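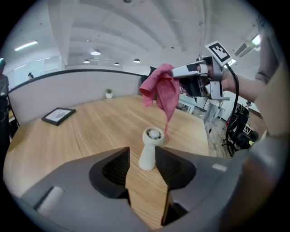
White piece on the table, flared base, rounded head.

23 Dec 2022

Boiler pressure again. It read 1.1 bar at seven this morning, down from 1.4 last night with the system cold both times, so the loss is real and has nothing to do with expansion. Topped up through the filling loop to 1.5 and closed both valves. Checked the loop for passing by disconnecting the braided hose: dry after an hour.

Bled the upstairs radiators. Air in the back bedroom only, a short hiss and then water. The Falum valve on the landing has a green crust at the compression nut, which I wiped off in October and which has come back. Nipped it up an eighth of a turn and put a square of kitchen paper under it.

Bautista Carrasco phoned at ten about the expansion vessel. His view is that the precharge has gone. He wants the water side drained to zero before anyone puts a gauge on the air side, and he is right, as I got a false reading last time by skipping that. He can come after the holiday. The replacement vessel from Painemal is 201 with tax, the Bunier one is less but has the connection on the wrong face and would need an elbow.

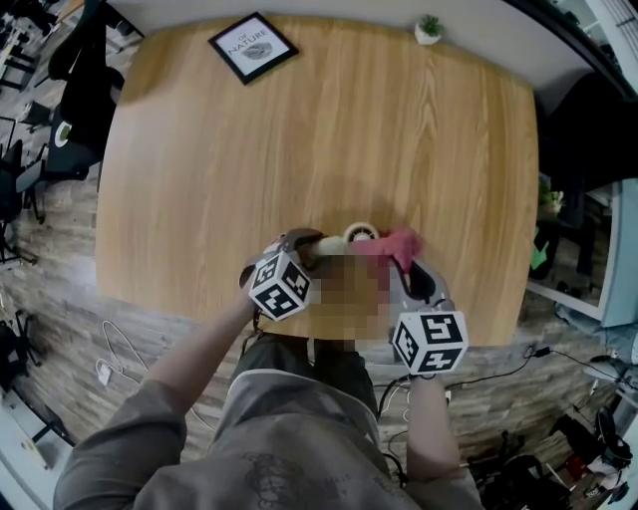

Gas meter read at noon: 2,278. Entered it in the book. Usage is up on last week, but the outside temperature dropped hard on Monday and I have not corrected for that. Flow temperature is set at 65 and I will leave it there until the pressure fault is settled - changing two things at once would make the log useless.

Lagged the last of the pipe under the stairs with the Postico foam. The stated bore is 22 mm and it fits, though the slit does not close fully at the bends. Taped those. Used the offcuts on the cold feed.

Pressure at 6 pm, hot: 1.8. Pressure at 10 pm, two hours after shutdown: 1.5. Kitchen paper dry at both readings. Next reading at seven, before the timer comes on.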